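Lekora Community Help > Kitchen and Household > Glass, Lids and Bakeware

Streaks and grey haze on glass pot lid after wiping, visible only on black surface

Asked in November
Status: Open

kettleside_88
I have a clear glass lid with a thin metal rim and a small oval wooden knob. It is the 24 cm size and came with a Marino saucepan. After washing and wiping, it looks clean when I hold it up. When I set it down on the glossy black table I can see a grey haze, heaviest in a ring near the rim, and fine curved streaks across the middle.

Current method: hot water, one squirt of Pinen dish liquid, rinse under the tap, stand in the rack, then go over it at the table with a pale yellow fluffy pad. The pad is the same one used for dusting the tabletop. Tap water in Triltside is hard and leaves scale in the kettle.

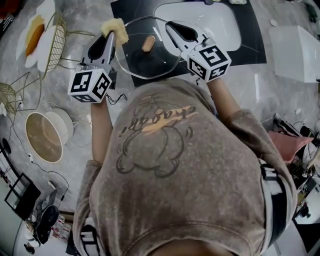

Glass lid with wooden knob, on the black table. White tray behind.

What I would like to know:
Is the haze mineral, detergent or grease, and how do I tell them apart?
Can the whole lid be soaked with the wooden knob attached?
Is the fluffy pad suitable for glass?

I have tried a paper towel. It moved the streaks to a different place.

rimandgasket
Most likely two faults on top of each other. Treat them separately.

Identification first. Wet a fingertip and rub one spot on the underside of the lid.

If the haze disappears while wet and returns in the same shape when dry, it is mineral scale.
If it smears and feels slippery, it is detergent that was not rinsed off.
If water beads on it, it is grease. Cooking oil baked onto the underside goes slightly yellow over time.

The ring near the rim is consistent with scale. Water sits where the glass meets the metal and evaporates there last, so the minerals are left in a band. The curved streaks in the middle are from wiping.

For scale: mix 125 mL of white vinegar with the same volume of warm water. Lay a cloth wetted with the mixture over the glass, underside up, and leave it for ten minutes. Work along the rim with a soft toothbrush. Rinse both sides, including the join between glass and metal. If there is a steam vent, flush it through.

Do not soak the lid whole. Bare or lightly oiled wood takes up water through the end grain, swells against the screw, then shrinks and loosens as it dries. Most of these knobs are held by a single screw from the underside. Take it out and put the knob aside. When refitting, put the washer back between the screw head and the glass and tighten by hand only. Over-tightening a screw through tempered glass can crack it, sometimes well after the fact.

Let the lid cool fully before any of this. Cold liquid on hot glass is a separate problem.

As for the pad, I can't tell from the photo whether it is a sponge or a duster. Either way, a long pile is designed to hold dust, and a pad that has already been across a tabletop will put that dust and any furniture polish onto the glass. Use a flat-weave glass cloth or a low-pile microfibre, washed without fabric softener. Softener leaves a film that looks exactly like what you are describing.

2 people found this helpful

tin_and_enamel
Just use vinegar. Works on mine. Also newspaper.

kettleside_88
Reply to rimandgasket: did the fingertip test. Haze near the rim disappears when wet and comes back. The middle smears slightly. So scale at the edge and detergent in the centre. Knob is off, it was one screw as you said, and there is a clear plastic washer.

Further information on the lighting, as it may matter. The table is in a large white room with tube lights across a corrugated metal ceiling and a row of tall frosted windows down one side. Streaks seem worse there than in the kitchen. Same pad shown below.

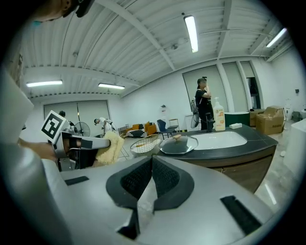
Page 2 of 2

kettleside_88 (continued)
Is the room showing me streaks that are there, or is it glare off the table?

drainboard_left
They are there. A tube light gives a long, narrow reflection, and any film on the glass breaks up the edge of that reflection. With the lid on a black surface there is no bright background to hide the scatter. Frosted windows give diffuse light, which is kinder to glass. Your kitchen is probably closer to that, or has a pale benchtop.

Use the tubes as your inspection light. Tilt the lid until the reflection of one tube crosses the glass and move it slowly from rim to centre. A clean area shows a sharp edge on the reflection. A film shows a soft or rainbow edge. Turn the lid over and repeat, as it is easy to polish the wrong side for some time.

Check the table as well. A gloss black top picks up its own haze from the same pad, and through clear glass you can't easily separate the two. Put the lid on a dark towel and compare.

Two corrections to the above. Newspaper is not recommended, as current inks can transfer to the metal rim and to your hands. And vinegar should not be left standing on the rim if the plating is worn. Ten minutes is fine, overnight is not.

For the detergent film, less Pinen and a longer rinse. Dry straight away with the cloth and skip the rack. With hard water, air drying will bring the ring back within a few washes.

kettleside_88
Will do the rim tonight and leave the knob off until morning. Separate cloth for the table from now on.

Related: Removing scale from kettle spout. Oiling wooden knobs and handles. Loose lid knob, washer sizes.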